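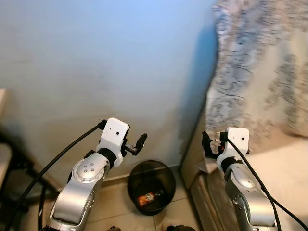
第二章接着写,除湿机摆放和第一次开机。适用 Sostness 2277,带水箱、带外排口的那款。老款没有外排口,2.4 跳过。先定位置再拆底下的运输垫,别反过来,拆了垫子再满屋子拖,轮子容易歪。地面要硬、要平,瓷砖地最省事。像图里那种小黑圆垃圾桶,直接搁在瓷砖地上的,挪走,出风口前面不留东西。带花的布窗帘也一样,白底灰蓝花那种垂下来的,离进风网远一点,收到一边绑好。墙面刷过漆的,机背别贴死。

## 2.1 开箱后先静置

运输过程中机器可能躺过。躺过就不能马上开。

1. 立起来,轮子朝下。
2. 看箱子侧面的倾倒标签。没变色,静置 3 小时。变色了,静置一整夜,第二天早上再说。
3. 静置期间不插电。插着不开也不行。
4. 趁这个时间把附件点一遍:水箱(在机器里)、排水软管、Paracha 快接头、备用滤网、说明卡。

> **注意** 倾倒标签变色不等于机器坏了。拍张照留着,万一后面要报修用得上。

> **小心** 机器比看上去沉,重心在下半截。搬的时候抓两侧凹槽,不要抓顶盖提手。提手只用来在平地上拉着走。

附件缺了先别动别的,直接看 2.9。

## 2.2 摆放

上面说过一部分,这里补全。

1. 进风在背面,出风在顶部偏前。两头都要通。
2. 背面离墙一个巴掌宽,再多更好。
3. 插座要单独的。不跟电热水壶、取暖器共用一个插线板。
4. 电源线不从地毯底下走,不从门缝里夹。
5. 轮子刹车踩下去,前面两个都踩。后轮没有刹车,不用找。

卫生间里能不能放?干区可以,淋浴能溅到的地方不行。浴缸边上绝对不行。洗衣的阳台可以,下雨会潲进来的那种不行。

衣柜里面不要放。有人问过好多次了。要除衣柜的潮,柜门打开,机器放在柜子外面,开着门吹。

> **警告** 不要放在窗帘会被吹到进风网上的位置。布一贴上去,风量掉,机器会反复启停,时间长了报 E2。

> **提示** 地不平的话垫硬纸板没用,一压就塌。换个地方。

## 2.3 装水箱

出厂时水箱在里面,但卡着运输泡沫,必须取出来一次。

1. 两手扣住水箱两侧,平着往外拉。不要往上撬。
2. 把里面的白色泡沫块拿掉。浮子底下还有一小片胶带,也撕掉。
3. 浮子上下拨一拨,要能自己落回去。
4. 清水冲一下,擦干外壁。
5. 推回去,听到咔一声。

没听到咔?拉出来在推一次。还是没有,看浮子是不是翘着。浮子翘着的时候面板会一直亮“水满”,水箱明明是空的也亮。

> **小心** 浮子别拆。里面有磁铁,拆下来装反了机器认不到水位,水会漫到地上。

倒水的时候双手端。满箱端着走别太急,水箱上沿没有盖子,前面那个缺口就是出水口,朝水槽倒。倒出来的水可以拖地、冲厕所。不要喝,不要给宠物喝,也不要倒进鱼缸。浇花看情况,吃的菜就算了。

## 2.4 外排软管(可选)

想连续开、不想倒水的,接这个。只是晚上开几个小时,用水箱就行,整节跳过。

1. 关机,拔插头。
2. 机背右下角有个橡胶塞,拧掉。塞子收好,以后改回水箱还要用。
3. Paracha 快接头的螺纹端拧进去,手拧到底,不上扳手。
4. 软管另一头对准接头,推到白线看不见。
5. 管子一路往下走,出口放进地漏或者水槽。
6. 水箱照样要装在里面。不装机器不启动。

关键就一条:往下走。靠的是重力,没有泵。中间拱起来一段,水就过不去,最后还是流回水箱。管子太长会打弯,剪短,剪口要平。

> **注意** 出口别插到水面以下。地漏有水封的,管口停在水封上面。

> **小心** 冬天管子走到室外的,会冻。2 月份接到的漏水报修,多半都是这个。天冷就改回水箱。

检查漏不漏:开一个小时,拿张纸巾在接头底下抹一圈。纸巾湿了,拧下来看看垫圈在不在。垫圈是黑的,很小,容易跟着包装一起丢掉。

## 2.5 第一次通电

1. 静置时间够了再往下做。
2. 手擦干,插头插到底。
3. 机器嘀一声,面板亮一下又灭。正常。
4. 按电源键。风扇先转。
5. 等 3 分钟。压缩机才会启动,有一声闷响,然后是低低的嗡嗡声。
6. 顶部出风变温。也正常,除湿机都这样,它不是空调,不会让房间变凉。

刚开始会有一点塑料味,开窗散一会儿再关上。

关了又马上开,同样要等 3 分钟压缩机才动。面板上水滴图标闪就是在等。别反复按电源键,按一次重新计一次,越按越慢。

> **警告** 插头发烫、有焦味,马上拔。不要换个插座接着试,看 2.9。

## 2.6 设定湿度

默认值是 56%。大部分房间不用改。

要改的话:

1. 按“湿度”键,数字闪。
2. 用上下键调。
3. 停手不动,数字不闪了就是存好了。没有确认键。

屏幕上平时显示的是当前湿度,闪的时候显示的是目标湿度。这两个容易弄混,有人以为机器坏了,调完一看数字又跳回去。没跳回去,那是房间现在的读数。

几个场合:

- **晾衣服**:直接按“干衣”键,不看湿度,一直吹。衣服之间留缝,机器对着下摆。
- **卧室过夜**:按“夜间”,灯灭,风小。目标值沿用上次设的。
- **地下室**:默认值就好,软管接上,长期开。
- **有木琴、木家具**:别往低了调,太干会裂。按默认值,或者稍微高一点。

读数跟墙上的湿度计对不上,很常见。机器量的是进风口那一点,你的表量的是墙上那一点。放一起对过再说。差很多就清一下滤网。

> **提示** 门窗要关。开着窗除湿等于给外面除湿,水箱倒是满得挺快。

## 2.7 连手机(可选)

应用叫 Gulham。不连也能用,所有功能面板上都有,只有定时星期表和滤网提醒的推送要靠应用。

1. 手机先连家里的 Wi-Fi,要 2.4G 的那个。5G 的搜不到。
2. 装 Gulham,注册,点加号。
3. 机器上长按“夜间”键,直到信号图标快闪。
4. 应用里选 2277。列表里有好几个长得像的,看数字,别看图。
5. 输 Wi-Fi 密码。区分大小写。
6. 等信号图标常亮。

连不上的,按顺序试:

- 机器挪近路由器,连好再挪回去。
- 路由器把两个频段合成一个名字的,进去拆开,连好了再合。
- 手机的定位权限打开。
- 拔插头,等一会儿,从第 3 步重来。

换了路由器或者改了密码,要重新按一遍。旧的设备先在应用里删掉,不删会出现两个同名的,一个永远离线。

家里别人也要用,在应用里点“共享”,输对方的帐号。对方不用再按机器上的键。共享的人能开关、能调湿度,不能改名字,不能删设备。

> **注意** 远程开机前先确认水箱装好了。应用里显示“水满”的时候,远程按开机是没反应的,不是网络问题。

> **注意** 断网不影响机器运行,定时表存在机器里。断电会清掉,来电以后要打开应用同步一次。

## 2.8 滤网和日常

滤网在背面,一整块,往上提就出来。

1. 关机。
2. 提出滤网,先用吸尘器吸外面那一侧。
3. 脏得厉害的,凉水冲,不用热水,不用洗洁精以外的东西。
4. 阴干。不晒,不用吹风机。
5. 干透了再装回去,有箭头的一面朝外。

没装滤网不要开机,几分钟也不要。毛发进去以后粘在铜管后面的铝片上,很难弄出来。养猫养狗的勤看。

累计运行到 3000 小时,面板上“滤网”灯变红,意思是该换新的,洗不管用了。换完长按“湿度”键,灯灭,重新计。备用滤网箱子里有一片,先用它。灯变橙只是提醒清洗,清洗完也是长按同一个键,短一点,听到一声嘀就松手。按太长会把换新的计时也清掉。清掉了恢复不了,自己在本子上记一笔。

外壳用湿布擦,拧干的湿布。酒精会把面板上的字擦花。

长期不用:

1. 水箱倒空,擦干,晾到没有水珠。
2. 只开风扇,吹到机器里没有潮气。按“风扇”键,放着过一夜也可以。
3. 软管拔下来,里面的水控干,橡胶塞拧回去。
4. 电源线绕在背后的钩子上,别绕太紧。
5. 立着放。躺着放的,下次按 2.1 重新静置。

### 面板代码

| 显示 | 意思 | 先做什么 |
|---|---|---|
| 水满 | 水箱满,或没推到位 | 倒水,推到咔一声 |
| E1 | 湿度探头读不到 | 拔插头,等一会儿再插 |
| E2 | 风量不够 | 看滤网、窗帘、背后有没有堵 |
| E4 | 疑似缺冷媒 | 不要再开,报修 |
| DF | 正在化霜 | 等,自己会好 |

没有 E3。不是漏印。

DF 在冷的房间里经常出来,化霜时风扇转,压缩机停,也不出水。房间太冷的话它会一直化霜,除不了多少,先把屋里弄暖一点。

## 2.9 报修之前

先把下面几样准备好,不然电话里还得回去找。

- 机身侧面的序列号,不是箱子上的。
- 面板代码,拍照。
- 买的时候的单据,截图也行。
- 水箱推进去有没有咔一声。真的会问。

保修走 Covbridge 服务点。机器送过去之前水箱倒空,软管拆下来自己留着,不用一起寄。原箱还在就用原箱,不在的话四面垫厚,箱子外头写“向上”。附件少件也找他们,附上开箱时的照片,说明少哪一样。

> **警告** 不要自己拆后盖。里面有带压的冷媒管,划破了要换整机,这种不在保修里。

外排接头单独坏了可以只买接头,报 Paracha 和机型就行。滤网同理,认准 2277 用的,别的型号尺寸差一点点,装得进去,但边上漏风。

接下来定时表的设置在第三章。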